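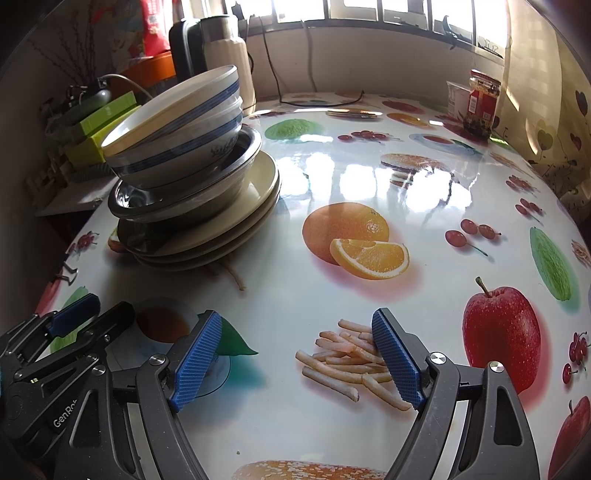 Dish stack on printed cloth, jaws open.

Mar 12, 2019. Review thread on the Lurkelia home capture service, basic tier. Short version at the end for people who only want to know if they should pay for it.

---

What you buy: Lurkelia sends an operator to a home with hand-held grippers, records household tasks, then delivers synchronized video, gripper pose and jaw width per episode. You supply the task list. They supply people, kitchens and the processing.

---

Our order: 293 episodes of dish handling, one kitchen. Price was $2000, processing included, travel to Retthorpe included. Paid in full by us. No discount, no loaner, no contact with their sales side beyond the order form.

---

Task list was plates and bowls only: stack, unstack, move a stack, put one item down next to another. I asked for ordinary tableware and whatever table cover the household had. Plain backgrounds we already have plenty of.

---

The table cover is a good stress test. Glossy white, printed with oranges, apples, cherries, fries, burgers, cups of tea. From a wrist view the prints sit right where a policy looks for objects. Our old detector put a box on a printed orange with high confidence. It has never seen an orange it didn't like.

---

Printed items also carry printed shadows. That matters if any part of your pipeline uses shadow as a cue for height. Ours did. It doesn't now.

---

Second stress: window glare. The cloth reflects the window as hard white patches, and printed items under the patches wash out. Pose tracking that leans on table texture loses features in those areas.

---

So I checked pose first. Method: replay each trajectory, overlay the predicted jaw position on the video, look for drift against the table edge and the jar at the back. Slow work. Ivan Onyshchenko did half of it and has asked to be credited in the thread. Credited.

---

Result: drift was within our tolerance on every episode except 6. In all of those the view was mostly glare for a long stretch. Lurkelia's own quality file had marked them as "low texture", so they weren't hidden. They were still billed.

---

Jaw width: clean. No dropouts that I found. The zero point was consistent across the whole order, and I can't say that for the last two vendors.

---

Time sync between left and right grippers: fine at the speeds used for dishes. I would not assume the same for anything fast. Ask for a clap test at the start of each file. It's a checkbox on the order form, off by default, easy to miss. I missed it.

---

Lens is very wide. Straight table edges bow and the corners go dark. Calibration is included as one file per gripper, in a format that needs a converter. The converter is in the download, in a folder called "misc", with no readme.

---

Contact frames are the reason to buy this kind of data. Putting a pad over the rim of a dish is easy to do by hand and annoying to script. In the view below, the right pad is inside the edge of a dish, with the rim between the jaws and a pair of banded bowls leaning against it. Our scripted arm knocks that sort of arrangement over.
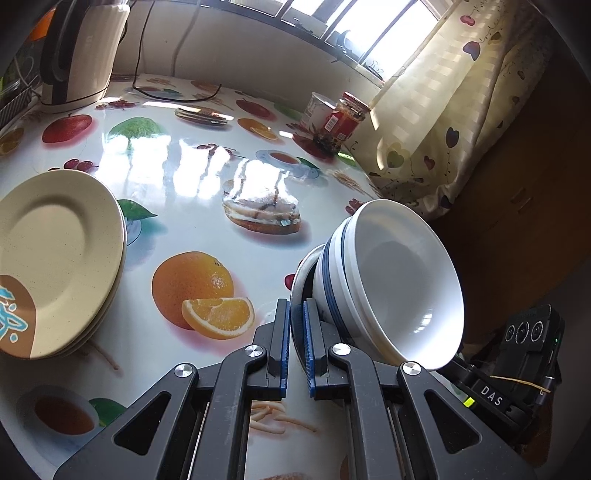 Azadeh Najafi: Do the delivered labels say which surface is touching what, or only "grasp"? We looked at the Hamel package for the same job and the contact labels were too coarse to train on.

---

Only grasp and release, on this tier. Start frame, end frame, object name. Nothing on which pad, nothing on rim versus base. There is a higher tier with finer contact labels. Haven't bought it, so no opinion.

---

On object names, same topic: "bowl" and "dish" are used loosely. White bowls with blue bands are "bowl" in some files and "small dish" in others. Plan on a renaming pass. I wrote a lookup table and it took an afternoon.

---

For comparison with Hamel, as far as I can make one: Hamel sells the capture kit and you do the collecting. Different product. If you have people and a kitchen, theirs makes more sense. If you have neither, you're in Lurkelia territory. We have a kitchen. It has a microwave and a sign about the microwave.

---

Privacy, because two people messaged me. The household signs a release and the operator is supposed to keep faces and papers out of view. I found no faces in our order. Things on the table and window ledge stay in. There is no blurring on the basic tier. If you plan to publish frames, read the release first. Ours allows it.

---

Support: Jianguo Jia answered both of our tickets. The first was about the converter and was closed the same day. The second was about a refund for the glare episodes. Answer: no refund, but a reshoot credit valid through April. Acceptable. I'd have preferred the credit to be offered without a ticket.

---

Training result, for the people who skip to it. Fine-tuned our Janda policy on this order alone, same settings as our lab set. On plain tables, no change I would defend in a meeting. On patterned cloth, far fewer reaches toward printed food. Bowl pickups from a tilted start still fail more than I want.

---

I'm not posting a success rate. Khrystyna Ivanyshyn is rerunning the evaluation with new cloths, since the first round used one too close to the training one. That was my mistake. Numbers go in a separate thread.

---

Things I would change in the order next time:

- clap test on
- one session with the curtain closed and one with it open
- object names supplied by us, as a fixed list
- stacks that mix materials, steel with ceramic
- ask for the raw files as well as the processed ones

---

Things I'd ask Lurkelia to change: put the converter somewhere findable, don't bill episodes your own quality file rejects, and state the label detail per tier on the price page instead of in the contract appendix.

---

Short version. Pose and jaw data are good. Labels are thin. Glare is your problem unless you specify lighting. Worth $2000 if you can write your own cleanup scripts. If you can't, price the higher tier before ordering this one.

---

Lookup table for the object names is available on request. Sosina Woldegiorgis already has a copy and found a typo in it. Fixed version only from now on.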